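In defense of the slow ferry

Every October, when the summer boats have been hauled out and the line for fried clams is finally short, somebody proposes getting rid of the old Hovomside ferry. This year the idea is to replace her with a fast catamaran from Vonent that would make the crossing in 28 minutes. I've read the proposal twice, once with coffee and once with something stronger, and I still don't want it.

I should say that I have no grudge against speed. I've ridden a fast boat down the coast and enjoyed it very much, the way you enjoy an elevator. But you sit in rows, facing forward, with the windows salted over, and they ask you to stay in your seat. On the Hovomside boat you can walk all the way around the deck with a paper cup of chowder, and you will almost certainly run into a person you owe a phone call.
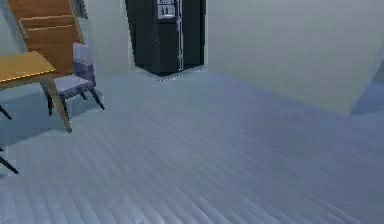

People will tell you the old boat carries too few passengers to pay her way. She is licensed for 427, and I'll grant that on a wet Saturday in winter you could give each of us our own bench and still have plenty left over. In July, though, she is full before the second whistle, and visitors who have driven half a day to get here stand at the rail grinning like kids. They did not come all this way to save a little time!

Then there's the matter of Lengyel Landing, where the channel is shallow and the new boat couldn't stop. The proposal gives that one sentence. Over 600 households live on that side, and the bus they've been promised would have to go clear around the bay (have you ever tried that road in fog?).

What I'd like to see is the money put into a new engine and a decent coat of paint, plus a later sailing on summer evenings so folks can stay for supper. The Cullix yard is right across the harbor and has looked after her for years. Ask them for a price before signing anything with Vonent. I'd gladly pay two dollars more a ticket for it, and I ride her most weeks.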